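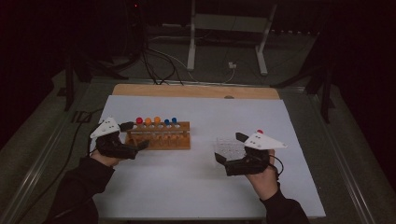 Kanusside, June 20, 2018

Open day at Drarex: your questions

I've had a pile of messages about the open day, so I've put my answers on one page. I only help run it, so if you're after deep maths you'll want to grab someone on the day!

What will I see?

Mostly the test tube bench, which is everyone's favourite. You hold a black gripper in each hand and work with a wooden rack of tubes and a clear plastic one on a white board. The tubes have coloured caps (red, orange and blue), so it's easy to say which one you're going for.

So where's the robot?

Next room! The bench is where people show how a job is done by hand, and the arm, which we call Hireo, gets its turn after the tea break. I know some of you come just for the arm, but do stop at the bench first, as the arm makes a lot more sense once you've had a go yourself.

What are the dots for?

The white triangular plates on top of the grippers have small dark markers on them, and they're there for tracking where each gripper is and which way it's tilted. Please don't stick your fingers over them. (I did this for my whole first go.)

Is it hard?

Harder than it looks. Your own fingers want to do everything, and the gripper's two fingers are all you get. Go slowly and mind the cables.

Can children have a go?

Yes, from 12 up, with a grown-up next to them. Younger ones are very welcome to watch.

Do I need to book?

For the bench, yes. We have 74 places and each slot is for 2 people, one working and one watching, then you swap. The talk in the Tavares Room starts at 3 and you can just turn up for that.

Can I take photos?

Of course, but no flash near the bench please. It's fairly dark at the edges of that room, so watch your step as well.

I can't make it, will there be another?

We're planning one for November. Same building, same bench, and I'm pushing for better biscuits. I'll put the booking form on this page when it's ready.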